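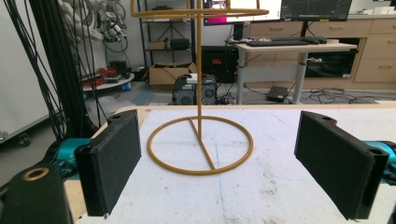
The yellow wire stand between the two foam-padded fingers.

I help out with the Belay club on Friday evenings, and our students have been working toward an end-of-summer demo of tidying-up chores with hand-held grippers. Along the way we've picked up a pile of little bench tricks (most of them by messing up first!), so I'm putting them down before I forget.

Cover the table. A white foam board over a wooden tabletop makes a good work surface, and thin metal things show up nicely against it. Ours gets smudged and scuffed pretty fast. I go over it with a barely damp cloth, then a dry one, and I leave the gray marks that won't budge. Scrubbing just roughs up the surface and then it grabs dirt even faster.

Pad the fingers. Bare plastic on thin coated rod is a slippery mess. Soft pads on the inside faces help a lot, and we cut ours a hair smaller than the finger so the corners don't peel. Po-yen Cheng started writing the date on the back of each new pad, and now we all do it. We get nearly 200 grabs out of a set before the foam goes flat.

Draw a line where things go. Pencil or a thin blue pen, straight on the board. If the kids are practicing picking up the same object over and over, they need a spot to put it back to, and "over there somewhere" doesn't cut it.

Mind the cables. Let them run back along your sleeve with a bit of slack at the wrist – enough that you can lift your arm all the way up without a tug. Try the biggest reach of the whole task once before you start.

Soft stuff takes two hands and a lot of patience. Fabric folds and slides and changes shape on you, so go slow, take a good fat pinch, and keep anything with a base well off to the side.

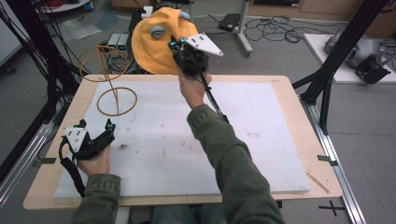

Siu-ming Ho wrote in to say that his group at Olar practices fabric with a plain dish towel first, folded in half, and only moves on to bulkier things once everyone can pick it up without looking at their own fingers. I like that! We're going to try it next week.

Oh, and tape. Strips on the table edge, marks on the floor for where to stand, whatever you need, but peel it off slowly at the end of May when the room gets its big clean. Old tape leaves a gummy line, and a little cooking oil on a paper towel takes it right off a hard floor. Keep the oil away from the foam pads.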